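The Inheritance

1. Saturday

Aunt Treloar left the house to my sister, the car to the church, and to me a cream-colored plastic tray shaped like a keyhole. It was wide and shallow at one end and narrowed to a sort of neck at the other. The will called it "the good one."

I phoned Teemu Huttunen, who had handled the estate and billed us for 40 letters.

"The good what?" I asked.

"She didn't specify," he said. "I'd have charged for that."
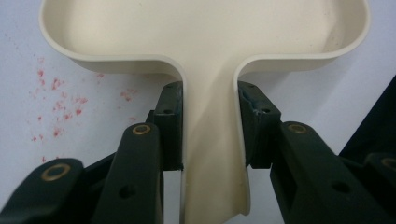
2. The Experts

My neighbor Thulani thought it was for serving fish. My sister, who had the house and could afford to be generous, said spoon rest — for a very large spoon. A man at the Dustbridge flea market offered me 2 dollars, then looked at it again and withdrew.

I tried it with olives. They rolled down the neck and onto the rug.

By March I was keeping my keys in it. Then my sister called. She had been through all the cupboards, she said, and found one just like it, wrapped in a dish towel, with a note in our aunt's handwriting.

"What does it say?"

"It says, 'Spare.'"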